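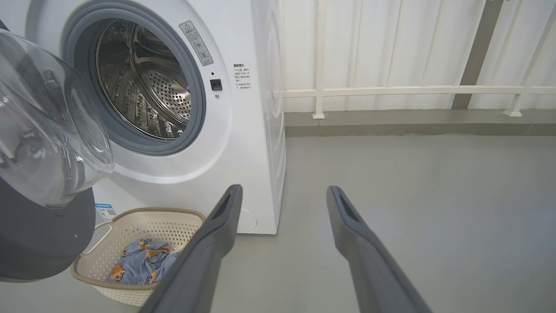 Chapter 5: The Front-Loader and the Basket

I put off writing this chapter longer than any of the others, mostly because I thought I already knew how to do laundry. Then I moved into a flat in Evholm with a front-loading washer, after a lifetime of lifting lids, and spent my first evening sitting on the floor feeling like a beginner again (which, for a textbook author, is a pretty healthy way to feel!).

So we're going to start on the floor too. A front-loader opens low, and you work at its level. Set your basket right in front of the machine, swing the door all the way open, and have a good look inside before anything goes in. You'll see the steel drum with its rows of little holes, where the water comes and goes, and the raised ridges along the inside that lift the clothes and drop them again. Around the opening is a thick rubber ring called the gasket. Run a finger through its folds. I've found hairpins, a bus ticket and once a whole baby sock in mine.

Key words for this chapter: drum, lifter, gasket, drain filter, load.

Most of the trouble my students bring me comes down to how much they put in. In June I had a class at the Virág evening school keep laundry diaries, and between them they logged 910 loads, more than 200 of them marked "came out still soapy" or "came out in a lump." We'll go through those diaries in Section 5.2, and I think you'll recognize yourself in a few. I sure did.

A plastic basket with holes in the sides suits this job well. Air gets through it, it wipes clean, and you can slide it close to the door so socks fall where you want them. I like one with a handle at each end, but use what you have.

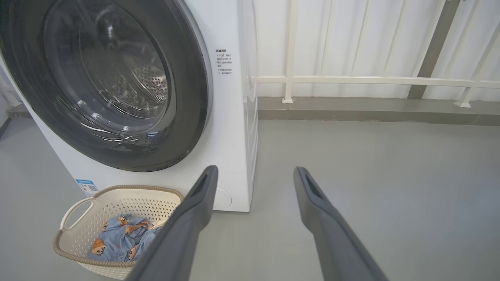

How full should the drum be for an everyday cotton wash?

Fill it loosely to about three-quarters, then slide your hand in flat above the clothes. If your hand goes in easily, you're fine. If you have to push, take out a towel or a pair of jeans and save it for the next load.

Before you go on to Section 5.1, find the manual for your own machine and look up its largest cotton load. Write the number in the margin, because you'll need it for the first exercise.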